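June, 4.40 pm. Workshop laundry, continued.

Right, the cloths! Radomir wants every bit of fabric in the Drulham room sorted before we reorder, so that's been my afternoon. He's put 747 on the tag for the teal-green one and 1385 for the long black one – no idea what system he's using, and Velimir says there isn't one.

I've moved the basket up onto the little wooden stool because my back was complaining, and it's a much nicer height. Green went in first, no folding. Black is the awkward one, there's so much length to it and it creases if you so much as look at it.

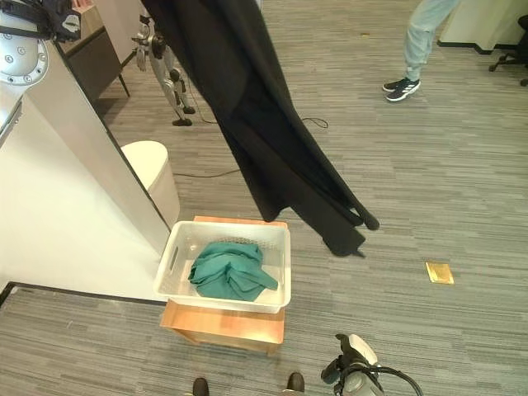

Black one over the basket, green already in.

Things to sort out: Dušan thinks dark and coloured should be kept apart, in which case we need a second basket (same size please, the big ones won't sit on the stool). Gorazd B. has the key to the Calado cupboard, where the spare tags are. I need 6 more. Also ask him if the washing powder is still in there or if it went to Undolgate with the rest.

Back on it after tea.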